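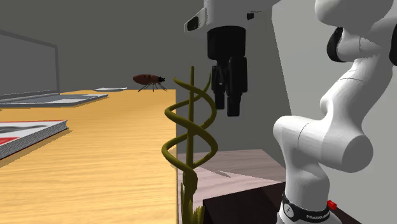
Open day at the Brevwood lab, or, I went to see robots and stayed till they stacked the chairs

Posted Wednesday, December 25, 2024

Quick one before everybody wakes up and wants pancakes. I've had these notes on my phone since November and if I don't type them up today they're never getting typed up.

So. Brevwood. Open day. My sister had a spare ticket, my sister then got a cold, I went alone. Parking was a mess — the sign sent you to a lot that was already full, then a guy in a vest sent you back to the sign. Missed the welcome talk. Don't feel bad about it.

Three rooms open to the public. First one was posters. Skipped it, sorry posters.

Second room was the simulation people, and that's where I spent basically the whole afternoon. The project is called Grirnby. It's a simulated room with a simulated arm in it, and you watch on a big monitor while the arm gets told to do stuff. The arm is a Franka, name right there on the band at the base, and there's a little red button next to it that I wanted to press very badly. Can't press it. It's a picture of a button.

The person running it was Bindu Devadiga and she was great. Talks fast, which suits me. She'd clearly given the same speech all morning and had started cutting bits out of it.

What I got, from my notes:

The table is made up fresh for every run. Laptop, book, whatever. They pull objects from a big library and scatter them. So the run I watched longest had a cockroach. Small brown bug up on its skinny legs at the far end of a very nice wood table, past the laptop, like it was waiting for a meeting to start. A kid next to me yelled BUG and that was the end of anyone listening for a minute.

Also a twisty green plant thing, two tendrils winding up around a stalk. I said DNA, the kid said beanstalk. Bindu said the file name was just a number so we could both be right.

I asked why a cockroach. She said the point is the arm has to cope with things nobody thought to plan for, and if you only ever show it mugs it gets good at mugs. OK. Fair. She said they had 73 objects loaded for the open day and the real library is a lot bigger, but the big one takes forever to load and she didn't want people standing there watching a progress bar.

Then you got to type in a request. This was the best part! You queued up, you typed a sentence, the arm had a go. Kid typed "get the bug." Arm swung out, thought about it, stopped. Timed out. Huge groan from the whole room. She ran it again with the same words and it went a completely different way round, got closer, timed out again. Third go she moved the bug nearer and it got it, and people clapped. For a fake arm picking up a fake roach. I clapped too.

My turn. I typed "close the laptop" and it went for the book. Bindu wrote that down, on actual paper, which I liked. She said the wrong ones are more use to her than the right ones, and that the laptop lid is a known headache becuase it's a hinge and everything else on the table is just a lump you pick up or push.

Some numbers I scribbled. Each try gets 20 seconds. The overnight batch is 12 rooms going at once. I wrote down 55 too, underlined twice, and have no idea what it was. If you were there and you know, tell me in the comments, it's bugging me (ha).

Somebody's dad asked the jobs question. He asked it at length. Bindu said her own job at the moment was mostly renaming files and she would love a robot to take it. He did not laugh. I did.

I asked if the stuff it learns in there works on a real arm and she made a face and wiggled her hand. Sometimes. Picking up blocks, pretty well. Anything squishy or bendy, no. Friction is hard, apparently, friction is the thing they all complain about at lunch. She said the simulated table is a lot more polite than a real one.

Third room was a company called Skakska showing a sorting line. Real belt, real bins, very loud. Shoeboxes went down it and got shoved left or right. It was fine. There was a long line for the free tote bags and I think that's what most people were in there for. The guy kept saying "throughput". I lasted one pass of the belt and went back to the bug.

Coffee was by the stairs, from Chang, which I guess is the cafe on the corner because the cups had the name on. Good coffee. Cookies gone by the time I got there, just crumbs and one of those sad paper doilies.

Would I go again — yes. Things I'd do different:

Get there early. The typing queue was short at the start, Bindu said, and by the time I left it was out the door.

Have your sentence ready. People froze up at the keyboard, me included. I'd had an hour to think about it and still went with a laptop.

Eat first.

Take the bus!! The lot is hopeless.

They said there's another one in spring, no date yet, I signed up for the mailing list and will post it when I hear. My sister is calling dibs on her own ticket this time.

Ok, pancakes. I can hear feet on the stairs.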